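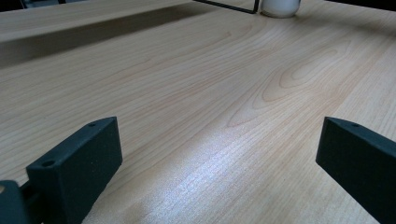 Betancur told us, quite early in his interview, that a shared table had done more for his settling in at Plondau than any of the welcome evenings, and his remark came back to us many times as we read through the other transcripts. He had moved into the building in February, knowing no one, and took to eating his supper downstairs at six because his own kitchen was so gloomy.

Figure 4. Pale tabletop with a curved grain pattern.

We had gone into this part of the study expecting to hear mostly about noise, bins and the lift, and we did hear a good deal about the lift. But of the 58 residents we spoke to across Plondau and Triltis, a great many wanted to talk about meals – who cooked, who washed up, and whether it was rude to take your plate back upstairs. At Triltis, where the common room is locked after nine in the evening, people tended to describe their neighbours by flat number. At Plondau they used first names, and sometimes rather unkind nicknames.

We would not want to make too much of this. The two buildings differ in age and rent, and the 200 diary pages we collected (see section 6) lean heavily towards people who were at home during the day. Kemppainen's earlier survey, with its 3,334 replies, found only a weak link between eating together and feeling at home, though it asked about organised meals and left out the sort of chance company that Betancur had in mind. We come back to that gap when we turn to the Putetov diaries, which were kept over a longer stretch and by a much older group of tenants.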